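Ekeo (data collection method)

Ekeo is a way of teaching robot arms from hand-held grippers, no arm needed while recording. Marker cubes on each gripper give its position.

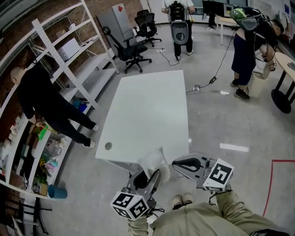 Method

One person, two grippers, one short task. Cups mostly, also table clearing. Marker tracks are turned into arm paths afterwards, bad takes dropped by hand. First written up by Edem Asante and Cristian Alvarado.

Results

242 takes kept in the first set, 33 thrown out. Policy trained on both hands beat the one-hand version on cup placing, but not on stacking. Tracking is lost when a cube turns away from the camera for to long.

See also

Lakura, Ureo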